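Every cleaning column swears by baking soda for carpet. I've sprinkled it, waited overnight and vacuumed, and I'm still not convinced it does more than feed the vacuum bag.

What I'd do first is go along the edges – slowly, with the crevice tool, where carpet meets hard floor. Grit collects there and the wide head rides right over it.

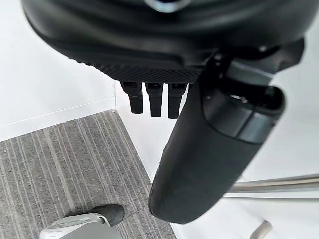 Skip the scented powders too. Wanting Su gave me 2 tubs in January and the hall smelled like a taxi for 3 days.

For spills, blot with a plain white cloth and cold water. Don't scrub.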